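Ilse Dreßler has been resigning from her own kitchen for 6 years. She ran Clollilar, a supper club with 831 names on its waiting list and 2 ovens, one of which worked if you leaned on it. Now she teaches people to cook for fewer guests than they think they ought to.

"They all start with twelve," she says. "Twelve is a wedding. Have four round and give them soup."

Her views on starters are short. "Bread." On dessert she is more open, having once served a tray of burnt pears to a table from Le Roux and been asked for the method.

I ask what goes wrong most often. "The host vanishes. Ninety minutes at the stove, then out they come, purple, asking if everyone's having fun."

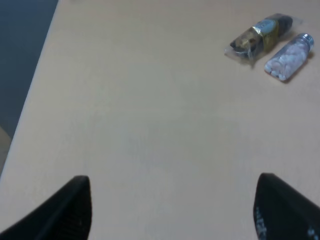
Laying the table is where we fall out. I own candlesticks and am not ashamed of them. Dreßler would rather see a bare pale top, light as plain wood and with a good straight edge, and let people put their elbows on it. "Where does the pot go, Ntombi, if you've built a cathedral in the middle?"

I said I'd move the candlesticks. She asked where to.

Her next course starts in June. Bring an apron and three friends.

Words: Ntombi Naidoo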